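Dadholm Residents' Association
Minutes of the July meeting, held in the ground floor lounge, 7 p.m.

Chair: Ruth Villanueva
Minutes: Kvido Gajdoš

1. Minutes of the last meeting
Agreed, with one correction. The June minutes said the water softener proposal was "welcomed." Several people remembered it differently. Changed to "heard."

2. Water softener proposal (Suvarna)
The sales rep from Suvarna did not attend but sent a revised quote. The price for a whole-building unit is now $11,300 installed, down from the first figure by $2000. Ruth asked why a price that was "final" in May could drop that far by July. No answer in the letter.

The letter repeats the claim that soft water will cut each household's heating and cleaning costs by $281 a year. Kvido had written to ask how the number was reached. The reply was a brochure. The brochure gives the same number, in larger type.

Points raised:
- Our own test strips put the water at moderately hard. The rep's test, done in the lobby with his own kit, said "severe." We have not seen the reading.
- Salt is extra. So is the yearly service visit. Neither is in the quote.
- The resident in 11 has had a small softener for years and still descales her kettle. She says it is better than it was. Asked how much better, she said "some."
- The boiler firm, Sasex, told us by phone that scale was not the cause of last winter's breakdown. The Suvarna letter says it was. Sasex have at least seen the boiler.

A resident spoke in favor and said we were being hard on a decent product. Ruth said the product might be fine and she would still like to see the reading.

Agreed: no deposit to be paid. Kvido to order an independent lab test, cost not to go over $300. Suvarna to be asked again, in writing, for the workings behind the savings figure.

3. Laundry room
The second dryer is still slow. The vent has been cleaned and the repair company says it is now "within range" — range not given. To be left on the list. 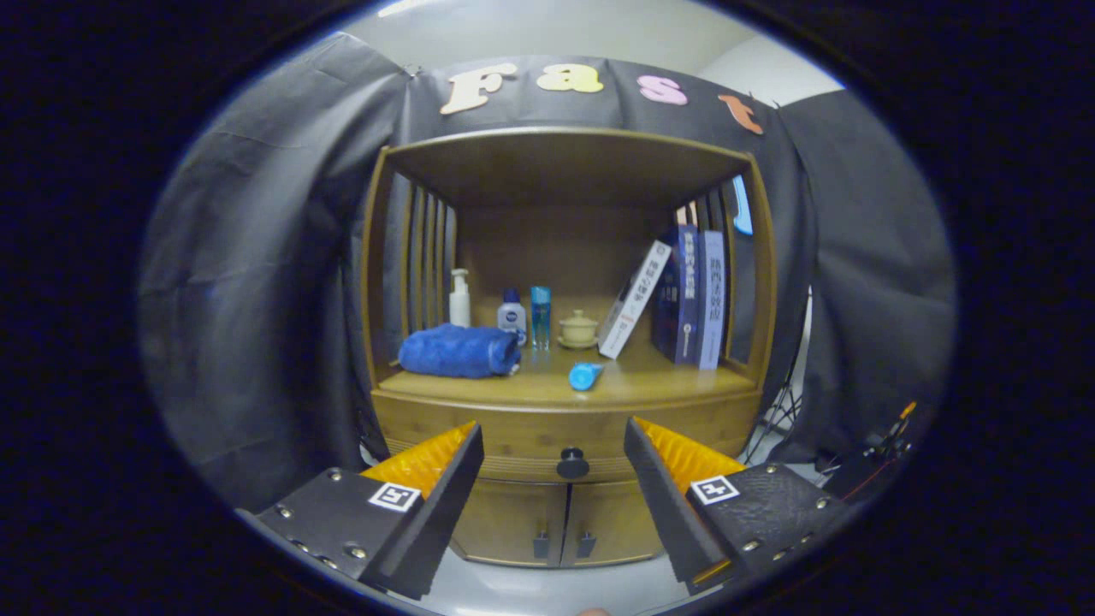 4. Stotutura bathroom starter pack
Stotutura is offering residents a discount on a pack of soap, shampoo and limescale spray "made for hard water." Ruth read the label of the sample bottle and could find nothing in it that her ordinary shampoo lacks. She also objected to the idea that anyone is short of bottles: a pump bottle, a couple of smaller ones and a folded towel fill a good part of a bathroom shelf already, and most of us own more than that. The discount runs out at the end of the month, as it did last month. No endorsement to be given. Flyers may go on the board like anyone else's.

5. Any other business
The bike rack bolts are loose again. Kvido has the wrench.

A question was asked about the new trash pickup times. The city website and the sticker on the bins disagree. Put bins out the night before until we hear which is right.

Meeting closed at 8:40 p.m. Next meeting when the lab result is back.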